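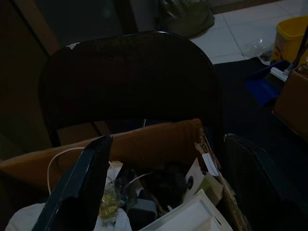
슬라이드 1. 손목 카메라 화면. 그리퍼 핑거 두 개와 상자 내부, 뒤쪽은 접이식 의자.

발표 노트 (구두 설명용, 배포본에는 미포함)

제목: 혼합 상자 피킹 작업에서의 힘 제한 미작동 건
발표: Kenneth Barredo / 질의응답: Kaan Gezer

[슬라이드 1]
인사 생략하고 바로 작업 조건부터. 대상은 정리되지 않은 골판지 상자. 흰색 케이블이 내용물 왼쪽 위로 느슨하게 고리를 이루고 있음. 이 케이블을 레이저 포인터로 짚을 것. 뒤의 내용이 전부 케이블 이야기임.
상자 오른쪽 벽은 찢어지고 구겨져 있음. 벽면을 평면으로 가정하는 충돌 모델은 이런 상자에 맞지 않음. 질문이 나오면 슬라이드 6으로.

[슬라이드 2] 사건 개요
2019년 9월 12일, Stiltgate 시험실. 연속 피킹 972회째에서 발생.
핑거가 비닐 포장을 잡고 상승하던 중 케이블이 함께 걸림. 케이블 반대쪽은 다른 물품 밑에 눌린 상태. 설정 힘 제한은 50 N, 기록된 최대값은 75 N. 보호 정지 없음. 작업자가 비상정지 버튼으로 중단.
부상 없음. 핑거 패드 한쪽 박리, 케이블 피복 손상.
"75 N이면 위험한 수준인가"라는 질문이 예상됨. 답: 이번 건의 쟁점은 수치의 크기가 아니고 설정한 제한이 동작하지 않은 점. 접촉 부위별 허용치는 별도 평가 대상.

[슬라이드 3] 로그
그래프 가로축은 상승 시작 기준 시간. 50 N 선을 넘은 뒤에도 속도 명령이 그대로 유지되는 구간을 보여줄 것. 여기서 잠깐 멈춤.
힘 센서 값은 정상. 센서 고장으로 보는 의견이 초기에 있었으나 교정 확인 후 배제함.

[슬라이드 4] 원인
Bakier 제어기의 힘 감시는 상태별로 켜고 끄는 구조. 접근 상태와 파지 상태에서는 켜짐. 상승 상태에서는 파지 직후의 순간 부하로 오정지가 잦아 감시를 지연시키는 파라미터가 있음. 단위는 제어 주기인데 설정 파일에는 밀리초로 이해하고 입력함. 결과적으로 상승 구간 전체에서 감시가 꺼져 있었음.
파라미터 이름에 단위 표기 없음. 매뉴얼에는 있음. 검토자도 같은 식으로 읽음.

[슬라이드 5] 왜 그전에는 드러나지 않았나
앞선 971회는 물품이 다른 것과 얽히지 않아 상승 중 50 N에 도달한 적이 없음. 시험 항목에도 상승 중 구속 조건이 없었음. 성공률만 집계하고 제한값 도달 여부는 보지 않았음.

[슬라이드 6] 조치
1) 힘 감시를 상태와 무관하게 상시 적용. 지연 파라미터 삭제.
2) 상승 초기 속도를 낮추고, 힘 증가율이 기준을 넘으면 파지를 풀고 정지.
3) 고정 끈에 묶은 시험편을 들어 올리는 항목을 일일 점검에 추가. 정지하지 않으면 당일 운전 불가.
상자 벽면 모델은 Deligiannis 쪽에서 점군 기반으로 변경 중. 이번 원인과는 별개이므로 길게 말하지 말 것.

[슬라이드 7] 남은 문제
파지를 풀고 정지하는 방식은 무거운 물품에서 낙하 위험이 있음. 현재는 경량물만 허용.
케이블 인식은 미해결. 손목 시점에서는 케이블 끝이 다른 물품 밑으로 들어가면 구속 여부를 영상만으로 판정할 수 없음. 인식으로 해결하겠다는 인상을 주지 말 것.
Kastovov 설비에도 같은 버전의 제어기가 들어가 있음. 설정 파일 확인 요청은 발송했고 회신은 아직 없음. 11월 회의 전까지 재확인.

[시간이 남으면]
단위 없는 파라미터 목록 화면 표시. 전부 읽지 말고 3개만.
로그 원본 요청은 Kaan Gezer에게 연결.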